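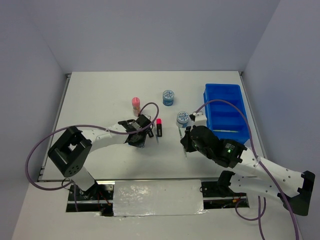
Why do we put the cap back on a marker before we lay it down?
The tip dries in the air, and a marker lying open also leaves ink on whatever comes near it.

Desk Order, unit 2: small things on a white table
Notes by Wakana Hayashi for the evening course at Drastbridge

In the last unit we spoke about drawers. Now we come to the table top itself. A white surface is pleasant to work on, but it shows every line of ink, so please wipe it at the end of each task and not only at the end of the evening.

Pens and markers. Keep them together, all pointing the same way. Test each one on scrap paper. If the line is pale after two tries, the marker goes out.

Jars. A round jar with a lid is good for clips and pins. Put it towards the back, where your sleeve does not catch it. Do not mix pins and clips in one jar, also if there is much space left.

Thin sticks and rods. These roll easily. Lay them along the back edge or stand them in a tall cup.

Homework: clear one table at home and write down what you found on it, with the place where each thing will live from now on. One page is enough. Give it to Zodwa Visser in room 182 by 01/03/2022.

Reading: the Todska booklet, the chapter on tables.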